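**Play food** is the general name for toy versions of food, drink and kitchen goods, made for children to use in pretend cooking, shopping and serving. It is usually sold with small pans, plates and model ovens, and is found in homes, nurseries, waiting rooms and museum collections.

## History

Small dishes of painted plaster food were made for dolls' houses long before play food was sold as a toy in its own right. These early pieces were often glued to their plates and were meant to be looked at. Larger pieces, sized for a child's hand, became common as nursery schools set aside corners for home play.

In the town of Bruncombe, the firm of Chisholm began as a maker of shop-window models for grocers and bakers. Its first list for children offered 30 pieces, most of them fruit and bread. A later list ran to 142 pieces and included a butcher's tray, which was withdrawn after one season and is now sought by collectors.
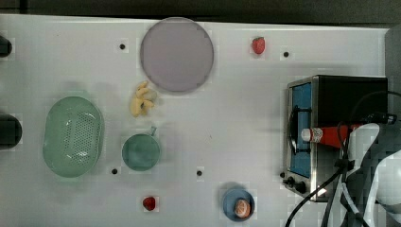 The Bruncombe works closed in August, and the moulds passed to Fladeck, a rival firm which kept the Chisholm name on its boxed sets. Pieces from the two periods are hard to tell apart — the later ones are slightly lighter, and the seam is more neatly trimmed.

## Materials

Wood, plaster, papier mâché, tin, felt and plastic have all been used. Turned wood suits apples, eggs and carrots but is less well suited to leafy foods, which are more often sewn. Hollow plastic allowed makers to copy the skin of a real fruit closely and at low cost. Pieces joined by hook-and-loop tape, so that they can be "cut" with a blunt knife, form a separate class known in the trade as cutting food.

## Use in nurseries

Play food is used in early teaching to support talk, sorting, turn-taking and simple counting. Writing in the *Brellwood Nursery Review*, Imani Waweru argued that children return most often to foods they know from home, and that sets should be chosen with local shops and meals in mind.

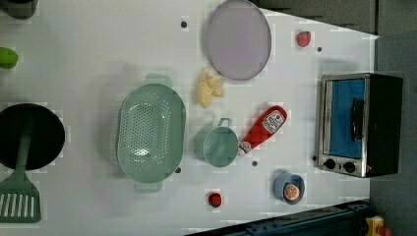

*Brellwood Nursery Review*, no. 142

Her article also advised against large sets. Where too many pieces are put out at once, she wrote, children tend to carry and tip them, and cooking games are shorter.

## Collections

The Brellwood Toy Museum holds 504 pieces of play food, of which 478 have been catalogued. The remainder are mostly loose pieces without a maker's mark. The Chisholm order books are kept in the same building and may be seen by appointment.

## See also

- Dolls' house
- Toy kitchen
- Shop-window model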